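Taking an Old Desktop Apart for Parts: Tips From the Bench

Posted 2018-02-23 by Hema Krishnan
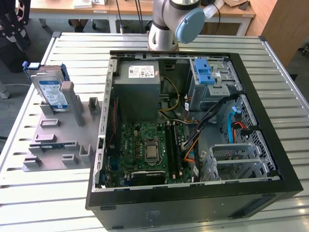 Most old office towers end up in a closet because the owner isn't sure what is worth keeping. Usually there is more than you'd think. Memory, drives, the optical drive and the power supply all come out with a screwdriver and a little patience, and the bare case can go to metal recycling. I have done 106 of these at my own bench over the years and the order below is the one I have settled on.

Before you open anything

Shut the computer down, unplug the cord from the wall, and unplug everything else from the back. Press the power button once with the cord out and hold it for ten seconds. Then leave the machine alone for a few minutes.

Lay the tower on its side with the removable panel facing up. On most cases this is the left panel as you look at the front. Two screws at the back hold it, or sometimes a latch. Slide the panel toward the back of the case and lift. If it sticks, look for a third screw before you pull harder. I have bent one panel in my life and it was for exactly that reason.

Work on a hard surface. Carpet builds up static and eats screws. If you don't own a wrist strap, touch bare metal on the case before you reach in, and again each time you come back to it.

Take pictures of the cables

If there is any chance the computer will be put back together, photograph the cables from two or three angles before you unplug the first one. The small wires for the power button and the front lights are the ones you'll be sorry about, as they look alike and the lettering on the board is tiny.

SATA cables come in all sorts of colors – blue, orange, red, black – and the color means nothing. Put a strip of masking tape on each one and write where it went. Pull on the plug and never on the wire. Some plugs have a small metal clip you need to squeeze first.

Drives first

I take the hard drives out before anything else. They are the part most easily hurt by a knock, and they may still have somebody's tax returns on them. Look at how the drive is held. In many brand-name machines it sits in a plastic caddy, often blue, with tabs you squeeze on both sides. In others it is screwed to the cage with four screws, two on each side, and you may have to take off the second side panel to reach the far ones.

Don't stack bare drives on top of each other. Stand them upright in something that keeps them apart. I used a Lorkska dish rack for a long time and it worked well enough. A cut-up cereal box with slots in it is fine for two or three.

Write on each drive with a marker: the date, and "keep" or "wipe". Do it right then. A drawer full of unmarked drives is a whole evening's work later on.

The optical drive

Look for a colored plastic latch on the side of the bay. Unplug the data and power cables, press or slide the latch, and push the drive out through the front from behind. The plastic front of the case may have to come off first, and that is normally held by three tabs along one edge. Go easy on them in a cold garage. Old plastic snaps.

Memory

Push the clips at the ends of the slot outward and the stick will lift. Some slots have a clip at one end only. Hold the stick by its short edges and put it straight into an antistatic bag. Sandwich bags are no good for this.

Graphics card

Take out the screw at the back bracket, then find the small catch at the inner end of the slot. Press it while you lift the card straight up. If the card won't move, the catch hasn't let go yet. Don't rock it from side to side.

Power supply

Leave this until near the end, when there are fewer cables in the way. Four screws at the back is the usual number. Support it with one hand while you take out the last screw. Never open the power supply itself, even when it has been unplugged for weeks. Read the label before you store it and copy the wattage onto a piece of tape on the top.

Leave the processor alone

Unless you have a buyer or another board it fits, leave the processor in its socket. It is safest there, and a board with its processor is easier to give away than the two separately.

Dust

Do this outdoors. Short bursts of canned air, with the can held upright. Hold the fan blades still with a finger or a pencil. A soft paintbrush, one inch wide, gets the corners. I keep an Esimus brush for this job only.

Screws

Use an ice cube tray or a muffin tin, one cup for each step. Coarse and fine threads look the same at a glance and will ruin a hole if you mix them up.

What to do with the rest

Check whether your town takes electronics before you load the car. Ours has a drop-off in March. Steel cases go with scrap metal once the plastic front is off. Keep a few slot covers and one good power cord – the other eleven can go.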